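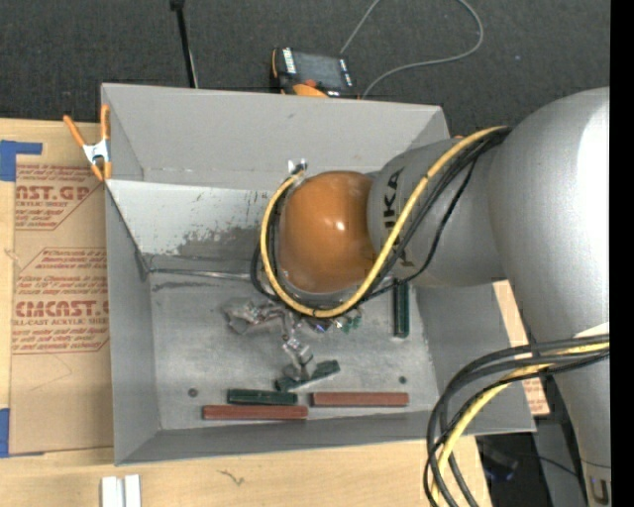

The open bin deserves a better reputation in the storerooms of our institutions. At Lambert, shelving was replaced in May with 36 large bins without lids, and small items have since been easier to find and to return. Critics hold that such storage invites disorder. The objection has merit where a bin is overfilled — a fault of habit, and one that a lid merely conceals. We recommend that each bin hold one kind of article, and that its floor remain partly visible at all times.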